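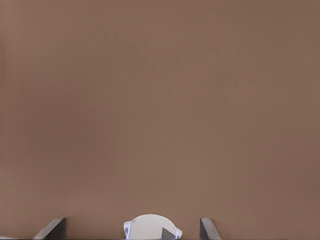 Notebook, statements and coding bench
28/09/2020

Picking up where I left off, with the coffee ring on the previous page as my bookmark. Today was supposed to be the easy day: finish the second pass on the Nyarko set, update the codebook, go home. I got maybe half of that done, and I'm writing it down before I forget why I changed my mind on two of the codes.

For anyone opening this cold (hi Kylie), the Nyarko set is the 70 written judgments in family violence cases where provocation, duress or self-defense was raised at trial or on appeal. We're reading for how the judge talks about time. When was the threat? How long before the act? Does the judge use words like "immediate" or "imminent," and are they treated as the same thing? They very often are, by the way, and it drives me up the wall.

Coding, second pass

Florêncio and I both coded the same 15 judgments without talking to each other, then compared. We disagreed on 6 of them, more than I'd hoped for and all on the same code, T3 ("history treated as relevant to how serious the threat was"). Every other code was clean. So the trouble is T3, and I think I know what it is.

I was giving T3 any time the judge told the history of the relationship at length. Florêncio only gave it when the judge used that history for something, like saying the past beatings made it reasonable to believe the next one was coming. He's right! A judge can spend four pages on the history and then put it to one side as background. I'd been rewarding the page count.

New wording for T3, agreed over the phone: "The judge states or clearly implies that past violence affects how the threat should be assessed." Telling the story doesn't count. The sentence that does the work has to be marked in the margin with a yellow tab, so the other coder can find it in a hurry.

I've also split off a new code, T3b, for the ones where the history shows up only at sentencing. I can think of several from the first pass where the jury was told one thing and then the sentencing remarks read like a different case altogether. I would really like to know how common that is.

Things to go back and fix:
- everything I coded T3 in the first pass (ugh)
- the two appeals where I coded the dissent by mistake
- judgment 14, which I seem to have coded twice under different dates

Software

Vornora is behaving again after the update, except that it still drops footnotes when you import a scanned judgment. I lost a whole afternoon to this in January and I'd hoped never to meet it again. Workaround is the same as before: run the scan through Trurent first, export as plain text, paste the footnotes in at the end under a line of equal signs. Ugly, but searchable. Please don't tidy up the equal signs, the search script looks for them.

Speaking of the script, it was counting "self-defence" and "self-defense" as two separate terms, plus a third for the ones with no hyphen. Fixed. The count for the older judgments went up quite a bit, so the chart I put on the wall last week is wrong and I've taken it down. If you took a copy for your slides, bin it.

Mock argument

We ran the short version of the jury direction exercise after lunch in the small room. Same facts both times, two different sets of directions. The first follows the usual self-defense wording. The second adds the possible partial defense, so the readers have a middle option between murder and walking free.

I read the facts out loud and I think I read them too well the first time and too flat the second time, so I'm not going to lean on anything from today. What did come through was how people talked. With two options on the table, the talk went straight to "did she have to?" and stayed there. With three, people spent much longer on what had happened in the years before, and one reader asked for the timeline again. Then again, a couple of them grabbed the middle option very quickly, almost with relief, and I want to think hard about that. One of the worries in the submissions is exactly this, that a person who should be acquitted ends up convicted of the lesser thing because it feels like a fair compromise. I can't say we saw that. I can say the directions as I drafted them don't do much to stop it.

Changes to the second set before the next run:
1. Put self-defense first and make readers finish with it before they turn the page. Separate sheet, maybe colored paper.
2. Take out "loss of control" completely. It crept in from an old draft and it's the wrong test anyway.
3. Say in plain words who has to prove what. Three people asked me, and I fumbled the answer with the third.
4. Record someone else reading the facts, once, and play the recording every time. Kylie, you have the nicer voice, sorry.

Reading

Went through the Ikuvley report on the train this morning. It's a decent summary of how sentencing discretion works when there's no partial defense at all, and the argument is simple enough: leave it to the judge, and the judge can weigh up everything. I half agree. The part it skips over is the label. A person with a murder conviction carries that word around after the sentence is over, to every job application and every custody hearing, and a shorter sentence doesn't change the word. I scribbled this on the back of my ticket and then nearly handed the ticket to the inspector.

There's a good footnote in it on plea decisions. If the choice is to risk a murder verdict or plead to manslaughter, plenty of people will take the plea even with a decent self-defense case. Those cases never turn into the kind of judgment we're reading, so our set can't show them. I've added a line to the limits section. It probably deserves a paragraph, Florêncio, if you feel like writing one.

Loose ends

The locked cabinet key is back in the top drawer, in the mint tin. The signed consent sheets from today are in the blue folder and still need numbering. I told the readers we'd send them a one-page note on what the exercise was for, and I haven't started it.

Next up is recoding T3 from the beginning, starting with the appeals, with the new wording taped to my monitor. Florêncio takes the even numbers and I take the odd ones, then we swap.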